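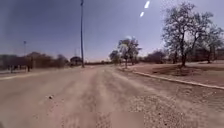

Wullport Footpaths Group — minutes, November
Posted by the secretary
2 comments

Started 7.40pm, quorum ok. Last minutes agreed.

Jivstead loop: waymarks missing at the Bredon end, walkers going wrong at the second stile. New posts on order. Cost $224, approved.

Leaflet: reprint 3000, same map, ferry times taken off. Politis to print. Proof not recieved yet — chase.

Coast walk: more than 40 signed up. Split into two groups, slower one skips the headland. Need another leader.

Boardwalk: still no answer from the county. Write again.

AOB: dogs on the dunes, held over to next meting.

Closed 8.55pm.

Shares: 2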